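Ticket: wrist stream rotated in Stekilari episodes
Component: Fondach recorder
Status: open
Priority: medium

Dataset validation on the Stekilari batch failed at the orientation check. The left wrist stream is stored sideways relative to the training config. Joint states, gripper commands and the head stream pass. Batch size is 2,480 episodes. The check flagged 63, all from the same cell, all recorded Friday after the recorder restart at 14:10.

Expected: wrist frames arrive upright, rotation tag = 0.
Observed: ceiling to the right, floor to the left, rotation tag = 0. The tag is wrong or the rotation step is being skipped.
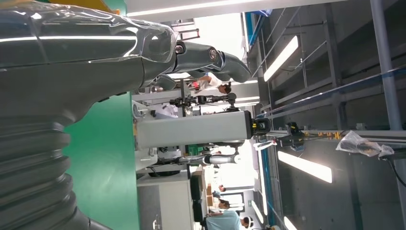 Chanida Jaidee: Please don't rotate these in place. Thaweesak did that on the February batch and we ended up with episodes rotated twice, because the loader also applied its own correction. Leave the raw files alone and fix the tag in the episode header. Also, does the check look at every frame or only the first one?

Only the first. Reran it on all frames for the 63 flagged episodes. Orientation is constant within each episode, so this isn't a mid-episode switch.

Steps so far:

1. Compared the recorder config before and after the restart. The rotation entry for the left wrist is missing after. The default is 0.
2. Restored the entry and restarted the recorder. Recorded 18 test episodes at 60 frames per second. All 18 pass.
3. Restarted again without touching the config. Entry missing again. So the restart script overwrites the file from the Gomura template, and the template never had the left wrist in it.
4. Added the entry to the template. Two restarts, entry present both times.

Header patch for the flagged episodes is written but not run. It sets the tag only and logs the old value. Dry run output is attached to the ticket.

Chanida Jaidee: Dry run looks fine. Go ahead, but hold these episodes out of tonight's training job until the loader test has passed on them. Template change needs a review before it goes to the other cells.

Patch run at 16:40. 63 headers updated, no errors. Episodes moved to the hold list. Loader test queued.

Remaining:
- loader test result
- review of the template change
- make the recorder refuse to start if a camera has no rotation entry (separate ticket)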